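Clarkby Shared Workshop: Bench Booking and Use
Frequently asked questions

Who can book a bench?
Any member whose safety orientation is on record. Guests may work beside a member but cannot hold a booking in their own name.

How far ahead can I book?
Up to 6 weeks. Bookings open at 7 a.m. and are confirmed by email. If no confirmation arrives within an hour, the slot has not been reserved.

How long is a slot?
Three hours. Two slots may be joined, provided they are on the same bench. A third slot on the same day needs approval from Tomomi Yagi at the front office.

What happens if I am late?
The bench is held for 30 minutes and then released. Released slots are not credited back.

What does the bench fee cover?
Use of the bench, general lighting, one power circuit and the hand tools in the wall cabinet. Consumables such as solder, tape and adhesive are charged by weight or length at the counter.

What is the power limit?
Each bench circuit is rated for a continuous load of 3000 watts. Heaters and compressors must be plugged into the marked outlets on the east wall – the bench circuits will trip on startup current.

Can I leave work in progress overnight?
Only in a rented locker or on a numbered storage shelf. Items left on benches are moved to Room 446 at closing and kept there until the end of the month.

How do I get into Room 446?
Ask at the counter during staffed hours. The door code is not given out.

Are there rules on chemicals?
Solvents are limited to one pint per member. Containers must carry the original label. Spray painting is allowed only at the Millelton site, where there is a booth.

I have lost my access card. What now?
Call extension 1072 and the card will be disabled. A replacement is issued at the next staffed session. The old card cannot be reactivated if you find it later.

Can I bring my own vise or fixture?
Yes, if it clamps on. Drilling or screwing into a bench top is not permitted. Send unusual fixtures to Tane Cosgrove for review – a sketch with overall dimensions is enough.

How should the white tops be cleaned?
Use a damp cloth and mild soap. Abrasive pads dull the surface. Report burns or deep scratches before you leave so that the next user is not billed for them.

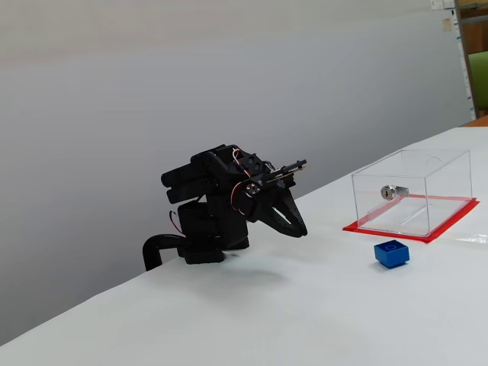
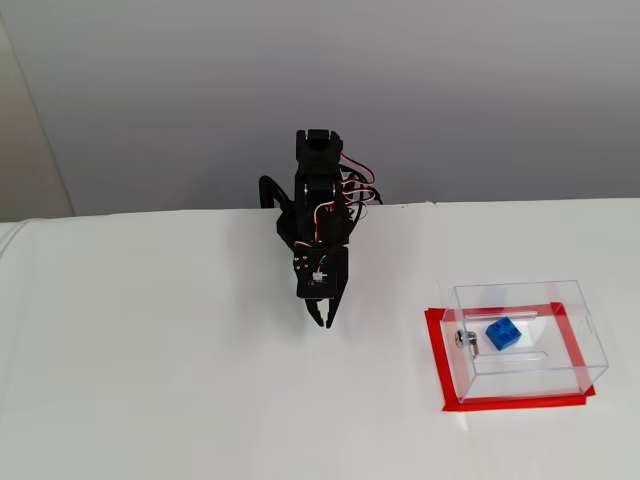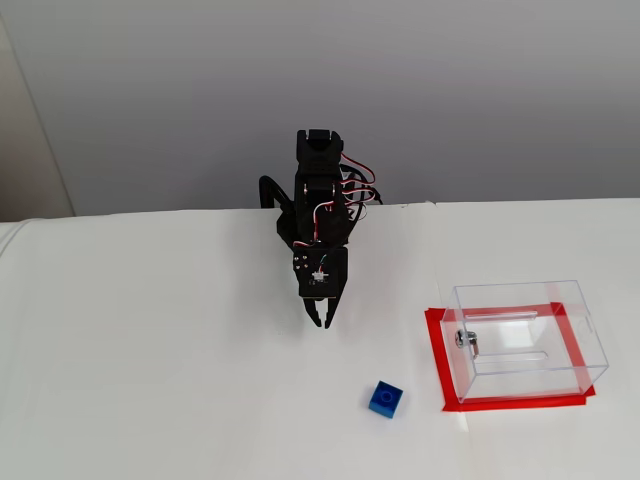 White table top against a gray wall.

Can I cancel a booking?
Yes, without charge until noon on the day before. After that the full fee applies.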